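Larkville Community Workshop
Building and Equipment Safety Checklist, with comments

Date of walk-through: March 16, 2018
Completed by: Sânziana Costache
Areas covered: entry, main room, finishing room, kitchen, storage, back yard
Next walk-through due: June

Mark each line OK, FIX or N/A. Anything marked FIX needs a comment and a name beside it. Leave the completed sheet in the red binder at the front desk.

1. ENTRY AND EXITS

Front door opens fully from inside without a key – OK
Rear door opens fully from inside without a key – FIX
Comment: Door sticks at the bottom in the last part of its swing. It opens with a firm push, but a child or an older visitor might not manage it. Plane the bottom edge and reseal. Assigned to Birkett Maintenance.

Exit signs lit – OK
Emergency lights come on when test button is held – FIX
Comment: The unit over the rear door went dim before the test was over. Replace battery. The front unit held up fine.

Walkways clear to full width – OK
Comment: Clear today. The stack of folding chairs from the Bevthorpe meeting had been left by the coat rack and I moved it before I started. Chairs go back in storage the same night.

Floor mats flat, no curled corners – OK

2. FIRE SAFETY

Extinguishers mounted, pin in place, gauge in the green – OK
Extinguisher tags current – FIX
Comment: Kitchen tag is out of date. The gauge reads fine, but it still has to be serviced. Call the extinguisher company and have them look at all of them on the same visit.

Smoke alarms sound when tested – OK
No storage within 3 feet of the furnace – FIX
Comment: Two boxes of donated cloth were against the furnace closet door. Moved to the storage shelves. This was also on the last sheet. Please put a strip of yellow tape on the floor so the line is easy to see.

Oily rags in closed metal can – OK
Comment: Can was emptied before I arrived. Lid closes by itself as it should. Rags with linseed oil on them must never go in the kitchen trash, even for an hour.

3. ELECTRICAL

Outlet covers in place, none cracked – OK
GFCI outlets trip and reset – OK
Extension cords not used as permanent wiring – FIX
Comment: The orange cord behind the glue cabinet has been there since last summer. It feeds the radio and the battery charger. We need an outlet on that wall. Birkett quoted 300 dollars for the job and I recommend we take it. Until then the charger goes on the bench by the window and the radio can do without.

Panel door closes, breakers labeled – OK
Comment: Breaker 7 says "misc." in pencil. I switched it off to check and it runs the yard light and the hallway. Relabeled in pen.

4. WORK SURFACES AND SEATING

Tables steady, no rocking – OK
Tops free of splinters, raised grain and open cracks – OK
Comment: Check these by hand as well as by eye. Run a cloth over the surface along the grain and then across it. If the cloth snags, mark the spot with painter's tape and note it here. Look twice at any place where the grain changes direction, such as near a knot, because that is where an edge is most likely to lift.

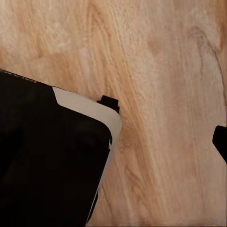
Item 4. Light wood tabletop with streaked grain and a darker oval knot.

For a small snag, sand lightly by hand with the grain, wipe off the dust, and put on a thin coat of the same finish. A crack wide enough to take a fingernail should be filled by someone who has done it before. Do not use the wax sticks from the craft drawer. They soften under a hot cup and stain sleeves.

Bench legs and stretchers tight – FIX
Comment: The long bench nearest the sink has a loose bolt. Tightened by hand for now. It needs a lock washer – there are some in the coffee can on the shelf over the vise.

Stools rated and in good order – OK
Comment: One stool was taken out in the fall with a split seat and is still in the storage room with no tag on it. Somebody will bring it back out sooner or later. Repair or discard.

5. HAND TOOLS AND SMALL MACHINES

Handles tight, no cracked wood – OK
Blades covered or racked when not in use – OK
Drill press guard in place – OK
Band saw guard set to height of work – FIX
Comment: Found all the way up. It was unplugged, so no harm, but the last user should lower it before leaving. Reminder card taped to the front of the saw.

Safety glasses clean and within reach – FIX
Comment: Most are too scratched to see through. Order a new box from Revari with the next supply order and throw the old ones out when it comes.

6. FINISHING ROOM

Fan runs on both speeds – OK
Cans closed and labeled – OK
Safety data sheets in folder – FIX
Comment: Sheet for the new water-based finish is missing. I will print it.

7. KITCHEN AND FIRST AID

First aid kit full and in date – FIX
Comment: Low on large bandages, no eye wash. Both are on the shopping list.

Hot water at a safe temperature – OK
Under-sink area dry – OK

8. YARD AND STEPS

Handrail firm – OK
Steps free of ice and loose gravel – OK
Yard light works – OK
Lumber stack stable – FIX
Comment: The stack leans toward the fence. Restack with spacers before the spring delivery. Two people, gloves on, and start from the top.

FOLLOW-UP

Rear door, emergency light battery and extinguisher tag come first. The workshop stays open in the meantime, with the rear door propped during classes. Initial each item on the paper copy when it is finished and write the date next to it. Questions about this sheet go to Sânziana at the front desk.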